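What I Brought Home from the Kiltis Open Day

I went to the Kiltis open day in Prusville for the robots and came home with kitchen tips, so go figure! It was September, the line was long (189 people signed in before me, I saw the sheet), and I'd worn the wrong shoes.

First tip, and it's for anyone with carpet tiles. Parisa Soltani, who ran our tour, vacuums hers along the stripe one week and across it the next. I tried it in my hallway and got up a shocking amount of grit. 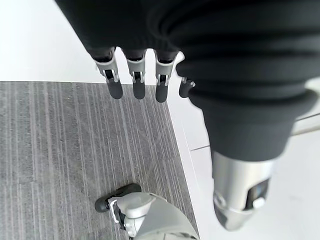 She also keeps a strip of painter's tape by the door and presses it along the carpet edge, where crumbs like to hide. Takes me 12 minutes for the whole downstairs.

Then there's lids. I stood watching those black fingertips for ages and all I could think about was my jar drawer! Put a little white sticker on every lid, flat side, and write the month you opened it. Pencil, not marker, so you can reuse the sticker. If a lid is stuck, a wide rubber band around the ridges gives you plenty of grip.
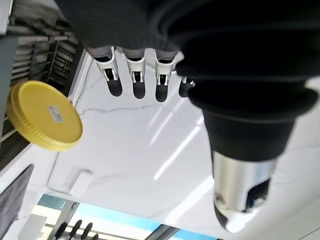 Photo: Farzad Kermani / Kiltis

Marble-look counters show every streak, mine included. I mix 200 ml of warm water with one drop of dish soap, wipe, then dry right away with an old T-shirt. No vinegar if yours is real stone, please.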